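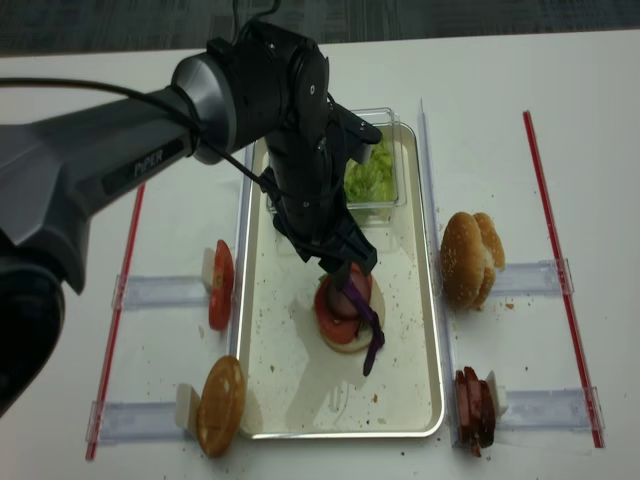

¿Cómo montar bocadillos con antelación sin que se ablande el pan?

Preguntado en Cocina del día a día - 3 respuestas

¡Hola a todos! En agosto me toca la merienda de la piscina de Hondirley y me hace muchísima ilusión, pero tengo una duda. Quiero hacer bocadillos en pan redondo, de los blanditos, con tomate en rodajas, una loncha redonda de fiambre y lechuga cortada en tiras. Los montaría a las nueve de la mañana y se comerían hacia las dos. El año pasado puse el tomate directamente sobre la base y aquello era una esponja (ricos estaban, eh, pero se deshacían en la mano). ¿Cambio el orden? ¿Llevo la lechuga aparte? ¿Cuánta lechuga compro? Tengo una bandeja honda de metal y varios recipientes de plástico con tapa. ¡Gracias!

Respuesta 1 (la más votada)

¡Qué buen plan! Yo he hecho muchísimos de estos y el tomate es el que manda. Córtalo, échale una pizca de sal y déjalo en un colador mientras preparas lo demás; después lo secas bien con papel. Vas a flipar con el agua que suelta.

El orden que uso yo: base, una capa fina de queso de untar o mantequilla hasta el mismo borde, el fiambre, el tomate y la tapa. Si te gusta más el tomate debajo de la carne, se puede, pero entonces no escatimes con la mantequilla y móntalos como mucho una hora antes.

La lechuga, siempre aparte. La lavas la noche anterior, la centrifugas, la cortas en tiras y la guardas en un recipiente transparente con una servilleta en el fondo. Llega crujiente - de verdad, parece recién cortada - y cada uno se pone la que quiere. Con 700 gramos ya limpios me llegó para una merienda grande y sobró para una ensalada.

Y tuesta el pan por dentro un par de minutos, solo la cara del corte. ¡Cambia todo!

Respuesta 2

Mayonesa no, que con el calor no me fío. Nevera portátil con hielo y listo.

Respuesta 3

Coincido con lo del queso. Yo compro los panecillos en Tavares, que tienen la miga más prieta y aguantan hasta 5 horas sin problema, ¡son una maravilla! Para la bandeja: una sola capa, sin apilar, y un paño limpio por encima antes de taparla. Si los envuelves en film calientes del tostador, sudan, así que espera a que se enfríen.

Comentario de quien preguntó: ¡Mil gracias! Hice una prueba el lunes con el tomate salado y escurrido y qué diferencia. El queso de untar se queda. Me falta decidir si pongo pepinillo.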